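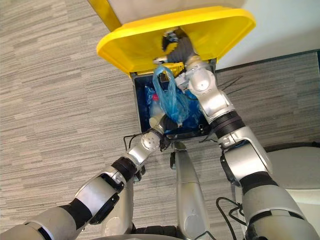 Yellow-lid bins come indoors at Nallen Centre

9 Feb 2026

Visitors to the Nallen Community Centre in Lumton can now put their recycling in bins with yellow lids inside the building, the same colour that households already know from the kerb. Until this month there was only one bin, behind the car park, and many people did not walk so far.

Five bins are placed in the carpeted rooms and the hallway. The centre's manager, Stojan Zupan, said the most common mistake is the plastic bag.

"People bring their bottles in a bag, they tie it and they drop everything together," he said. "The bottle is welcome. The bag is not, it makes trouble at the sorting plant."

Soft plastics should go home again or in the general rubbish. Bottles should be empty, and cups with food in them stay out.

In a check last August, the centre sorted 563 items from its old bin and found 54 plastic bags between them. A second check will be made when the new bins have been used for some months.

The bins are emptied each morning before the first class. Groups who hire a room for a party can ask at the front desk for an extra one, free of charge.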